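Speaker notes: What changed on the bench
Nindell site, staff and visitors session, November
Slides run on the clicker. Leave ten minutes for questions.

Slide 1. Title

Say who I am: Sarmīte Ķēniņš, sample prep lead at Nindell. I have worked in this lab since before the move to the Graken building. I am not an engineer and I didn't choose the equipment. I run the shift that works next to it.

Say what the talk covers: one job, tube handling in sample prep, and what happened to the people who used to do all of it by hand. Pricing questions go to the purchasing office.

Slide 2. The job before

Tubes came in from receiving in racks. A technician checked the label, moved the tube to the working rack, added reagent, moved it again, logged it. On a heavy day we put through 624 tubes. Two people did that from start to finish, and a third came over from the balance room when we fell behind.

Mention wrists. We had two people on light duty the winter before the change. Don't give names, they are both in the room.

Mention logging. The handwritten sheet was copied into the system at the end of the shift. Most of our errors came from that copying step. People assume it was spills.

Slide 3. How the project started

Management called it Clultis. It began as a trial with one arm and one rack layout. We were told at a morning meeting, after the order had been placed. Say this plainly. It caused more bad feeling than the arm did, and it took months to wear off.

What I asked for afterward, and got:
A technician in every planning meeting.
A written promise that no one on prep would lose hours during the trial.
The right to stop the arm without asking anyone.

Slide 4. The bench

Let people look for a few seconds before talking. The gripper points at the tube rack, a plain wooden one. The glass tube standing in it has an orange-red liquid in it, and the dish at the front holds a yellow one. We train with colored liquids so that a drip on the white top shows up right away. The gray walls close the bench in, and they changed the room more than I expected. People used to talk across the tables while they worked.

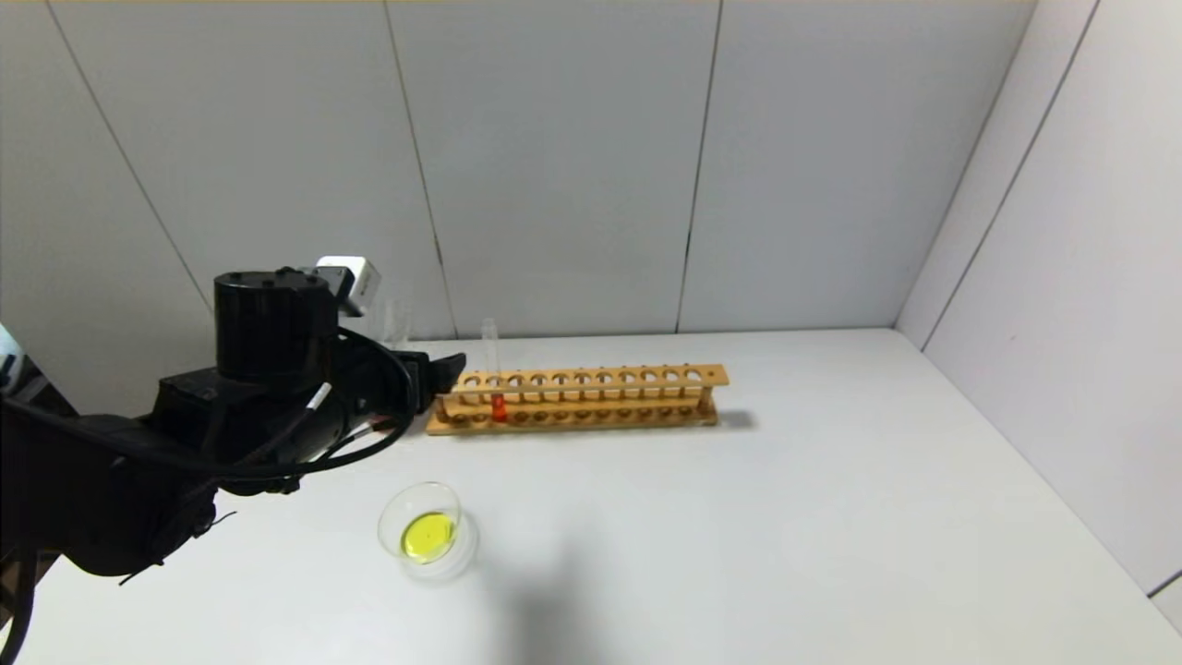
Slide 5. What the technicians do now

Setup takes longer than it used to. A rack that sits a little crooked was fine for a person, who would just reach for it. Now someone checks the rack position at the start of each run and again after each break.

The new tasks are setup, watching the first few tubes of a run, clearing faults, and deciding what to do with anything odd. Odd means a cracked rim, a label on crooked, a sample that looks wrong. Those still go to a person, and they are the harder part of the job. So the easy tubes went away and the hard ones stayed. Some of my team like that. Some say the day has no rest in it anymore. Read the line from the staff survey: "I used to think about dinner while I was pipetting. Now I can't."

Pause here.

Slide 6. Numbers

In the first month of the trial we logged 84 stops. Read out the main causes: rack out of place, tube leaning, cable snagged. Cable snags ended once we rerouted and added a check to the opening list.

Total tubes in that month: 2518. That is lower than by hand. Don't skip past it. The vendor's slide starts at month three, and mine starts at month one.

Slide 7. Pay and training

Fault clearing was not in anyone's job description. For a while people did it for the same pay. The grade was changed in the spring, after I brought it up at Siliņa, where our head office is, and then brought it up again.

Training is two half days plus a week paired with someone who knows the bench. We tried one half day first and it was too short. Night shift got their training last, which was a mistake, as they have the fewest people to call on when something stops.

Slide 8. What I would do differently

Tell the team before ordering.
Train nights first.
Keep one bench fully manual, so people stay in practice and there is somewhere to go when the arm is down. We took ours out and had to put it back.
Settle the pay grade before the first run.

Slide 9. Questions

If asked whether jobs were cut: none on prep so far. One person retired and was not replaced. Say both.

If asked whether I would go back: no, mainly for the wrists. The logging is better too.

Handouts are by the door. The opening checklist is on the back page and anyone can copy it.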